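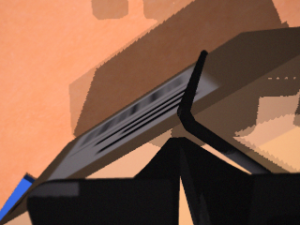

Pieza marrón oscuro en diagonal sobre superficie anaranjada. Imagen generada por ordenador.

Mohsin Hashmi lleva veintiún años tratando humedades en edificios de ladrillo y responde a casi todo con una cifra o con otra pregunta. Su taller, Vadness, se encarga desde abril de los muros de la antigua fábrica de hilados Mundon, levantada en 1928 y vacía durante la mayor parte de las últimas décadas. La conversación tiene lugar en la planta baja, a las siete de la mañana, antes de que llegue el equipo.

El primer problema, explica, fue el revoco. En una reforma anterior se aplicó mortero de cemento sobre una fábrica asentada con cal. «El cemento cierra el paramento por fuera. El agua que sube por capilaridad sigue subiendo, sale más arriba y deja allí las sales. La mancha que en los planos antiguos estaba a 40 centímetros del suelo la encontramos a la altura de los alféizares».

La retirada se hace a mano, con cincel y maceta. Hashmi descarta el martillo neumático en ladrillo de esa época. «La cara cocida es lo que protege la pieza. Si se pierde, el núcleo se disgrega en pocos inviernos, y entonces hay que sustituir. Sustituir es caro y encontrar el formato es peor».

Para el nuevo revestimiento ha elegido cal hidráulica natural en dos capas, con árido silíceo de granulometría continua. La primera actúa como capa de sacrificio: absorbe sales durante una temporada y se pica después. Se le pregunta si el cliente acepta pagar un mortero destinado a la escombrera. «Lo acepta cuando ve los análisis. El laboratorio Carbone nos dio sulfatos y nitratos en todas las catas del muro norte. Con esos valores, un acabado definitivo se desprende».

No es partidario de las inyecciones químicas. Las probó en Illis, un almacén con muros de tres hojas y relleno de cascote, y el producto se perdió por los huecos interiores. «En un muro homogéneo puede tener sentido. En uno con relleno no se sabe adónde va. Preferí abrir un drenaje perimetral y bajar la cota del terreno, que estaba por encima del arranque».

En Mundon hará lo mismo en la fachada norte, donde el pavimento del patio se recreció varias veces. La zanja se rellenará con grava lavada y llevará un tubo ranurado con pendiente del 1 %. Falta resolver el encuentro con la arqueta existente, cuyo fondo queda más alto que la salida prevista.

Sobre los plazos es reservado. El secado depende del espesor y de la ventilación, y no admite que se acelere con calefactores. «El calor seca la superficie y arrastra las sales hacia ella. Ventanas abiertas y medir cada siete días, siempre en los mismos puntos».

La segunda capa no tiene fecha. Antes quiere repetir las catas del muro norte y comparar los resultados con los de abril.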